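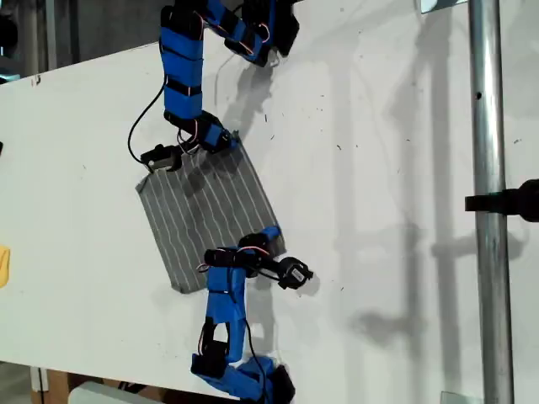
On 2020-08-20, Cieślak wrote:
> Has anyone on the list ever kept a sourdough starter going through a long trip? I leave for 81 days and my sister won't feed it. I'd hate to lose it after all the trouble I went to in April.

Oh, I do feel for you, and welcome to the list, by the way! I have left mine behind more often than I care to admit, and it has always come back to me, though once it sulked for the better part of a week and smelled like nail polish the whole time.

What I do now is dry it. Feed it well the evening before, let it get good and bubbly, then spread it very thin on baking parchment and leave it out until it snaps like a cracker (mine takes a day and a half in summer, longer if it's muggy). Crumble it into a jar, put the lid on, and off you go. I keep a second jar at the back of the cupboard too, and I sleep better for it.

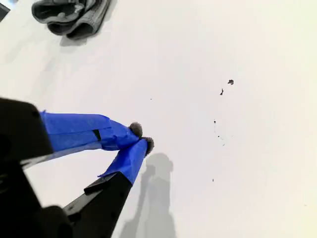
Trultia wrote in to ask whether the fridge wouldn't do just as well, if the starter is made very stiff beforehand. It might! I've gone five weeks that way, with twice as much flour as water, and there was a gray puddle on top but plenty of life underneath. Eighty-one days is longer than I would trust it without a dried batch as backup, but others here are braver than I am.

When you get home, stir a spoonful of the flakes into lukewarm water, let them soften for an hour or two, and then feed with a little rye if you have any. Don't bake with it right away, however good it looks. I did once, with 400 grams of the nice Brestier flour I'd been saving, and we ended up with something you could have propped a door open with. 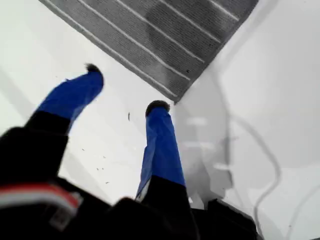 I gave it three more days of feeding after that and the next loaf was lovely, so please don't lose heart if the first few mornings are quiet. And do label the jar. I threw out a perfectly good batch two years ago thinking it was old breadcrumbs, and I still haven't quite gotten over it.

Have a wonderful trip, and write to us when you're back!

Casari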